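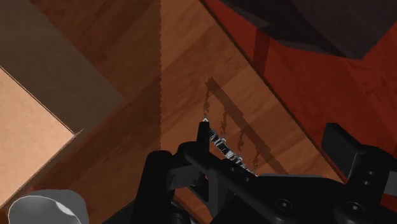 Dondura is a series of paperback Westerns set in and around the silver town of the same name, a place with 21 saloons, one well and no working church bell. The books were issued by Solberg, a small house that had previously dealt in seed catalogs and railroad timetables, and readers have noted that the train times in the novels are unusually reliable.

The first book, Water at Mulora, opens with a range war over a creek that dries up in the second chapter. The two ranches go on fighting over it for 400 pages. Later volumes move the action to the Wolik Basin, where the land is worse and the feuds are correspondingly longer.

Publication

Solberg printed 1,000 copies of the first book and sold them mainly through feed stores. The second appeared the following May with a cover showing a stagecoach, a vehicle that does not occur in the story. A stagecoach was added to the third book, apparently to settle the matter, and is robbed 3 times before lunch.
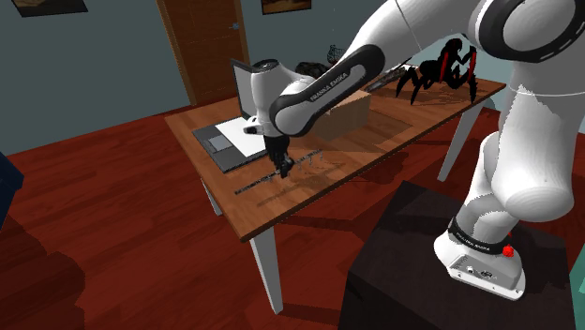

The fourth volume, The Wolik Rope, is the shortest and the one most often reprinted. It drops the ranches altogether and follows a hangman who has been paid in advance and would like to keep the money — a plot thin enough that much of the book is given over to weather. Admirers consider the dust storm chapter the high point of the series. Others have pointed out that it is also used, with the names changed, in the fifth.

Continuity

The marshal of Dondura is shot dead at the end of the second book and returns in the fourth with a slight limp. Horses change color freely. The distance from Dondura to Mulora is given as a day's ride, except when someone is bleeding.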